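README del conjunto de datos "Armario" del club de robótica Kinyua
Versión 2, revisada en junio

Contenido

El conjunto reúne 331 episodios de teleoperación grabados por los alumnos del club durante el segundo semestre. Todos corresponden a la misma familia de tareas: archivadores de oficina, un armario bajo de tapa abatible y la mesa de al lado. De los 331 episodios, 242 están etiquetados como completos y el resto como parciales o descartados. Los descartados se conservan porque el grupo de detección de fallos trabaja con ellos.

El proyecto se presentó a la liga estudiantil Dornbridge en la categoría de manipulación con dos manos. El código de entrenamiento está en otro repositorio, llamado Stakon, y no hace falta para leer los datos.

Tareas

abrir_tapa: levantar la tapa del armario y dejarla abierta.
sacar_archivador: coger un archivador del estante y ponerlo en la mesa.
guardar_archivador: la inversa de la anterior.
cerrar_tapa: bajar la tapa con una o dos manos.
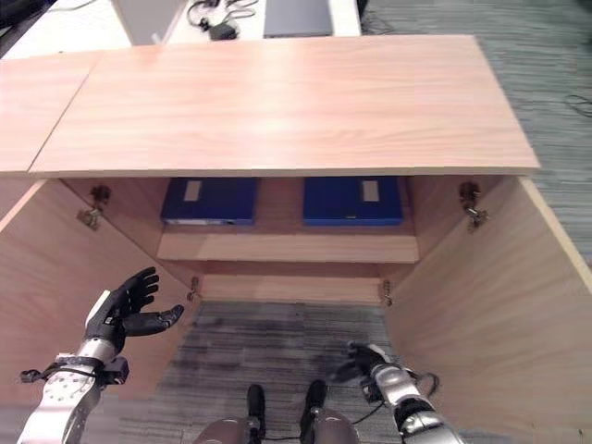 La etiqueta de tarea se asigna por episodio completo y no por fotograma. En la primera versión lo intentamos por fotograma y los tres anotadores no coincidían en dónde terminaba una fase y empezaba la siguiente. En las tareas de estante, el campo "objetivo" vale izq o der según cuál de los dos archivadores azules haya que coger, siempre visto desde la cámara de la cabeza. Las etiquetas claras de los archivadores no se usan como referencia. El armario no tiene fondo en la parte baja y se ve la moqueta a rayas por el hueco, cosa que confundió bastante al primer modelo de profundidad; quien entrene con profundidad debería aplicar la máscara incluida en la carpeta mascaras.

Estructura de carpetas

episodios/ una carpeta por episodio, numeradas desde 0001
mascaras/ una máscara por posición del armario
calib/ calibración de las cámaras de cabeza y muñeca
notas/ hojas de sesión en texto plano

Dentro de cada episodio hay un vídeo por cámara, un archivo con las posiciones articulares a 50 Hz y un archivo meta con tarea, objetivo, operador y resultado. Los operadores figuran con un código de dos letras. Las hojas de sesión no siguen un formato fijo y algunas están a medias.

Cámara de muñeca
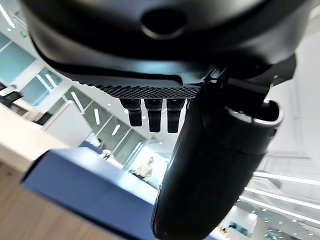 Texto de esta sección: Beatrice Mwaipopo, equipo de datos, club Kinyua

La vista de muñeca se añadió a partir del episodio 0100. Los anteriores solo tienen la cámara de la cabeza. La propia mano ocupa buena parte de la imagen y el pulgar llega a tapar el objeto, así que no recomendamos entrenar solo con esta vista. Las luces del techo entran a menudo y queman zonas enteras; no hemos corregido la exposición. También hay episodios con personas al fondo. Para publicar fuera del club hay que pasar antes el script difuminar.py, que está en la raíz.

Problemas conocidos

El reloj de la muñeca se adelanta respecto al de la cabeza en las sesiones del miércoles. El desfase está anotado en el campo offset_ms.
Hay dos episodios con la etiqueta de objetivo cambiada (0087 y 0215). Se corregirán en la próxima versión.
El cargador Fakitz, nuestro lector en Python, falla si la ruta lleva tildes.

Uso

Libre para clase y para trabajos de fin de curso. Fuera de eso, escribid antes al equipo de datos.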